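Gruvstead Community Help
Workshop and Learning Materials

Storing and setting up a task board with blue parts

Posted by Rostel, November 14, 2023

Our center in Ernport acquired a white task board in September, together with its pegs and a gear-shaped piece. The board is used for assembly practice. Parts are frequently returned to the wrong positions, and two pegs have been misplaced. Please advise on a suitable procedure for laying out the board before each session and for storing the parts afterward.

Joo
Member, 487 replies

The following procedure is in use at our facility and may be adopted without charge.

1. Place the board flat on a dark tabletop. Blue and white parts are easier to find against a dark surface.

2. Set the gear-shaped part first, near the top center. It is the largest of our blue parts and serves as a reference point for the remainder.

3. Place the small pegs one at a time. Users should complete one peg before picking up the next.

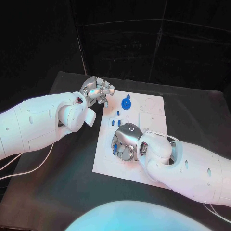
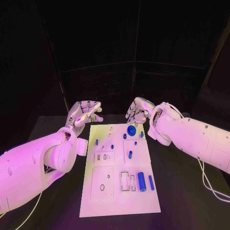

Blue gear-shaped part near the top center of the white board.

4. At the close of the session, return all pegs to a lidded container. Record any missing part on the sign-out sheet under the board's inventory number (ours is 1746).

Sessions at our facility are limited to 90 minutes, which includes the time required for storage.

Ernport Materials Desk
Member, 58 replies

Label the container. Replacement pegs should be requested from the supplier in writing, with the diameter stated.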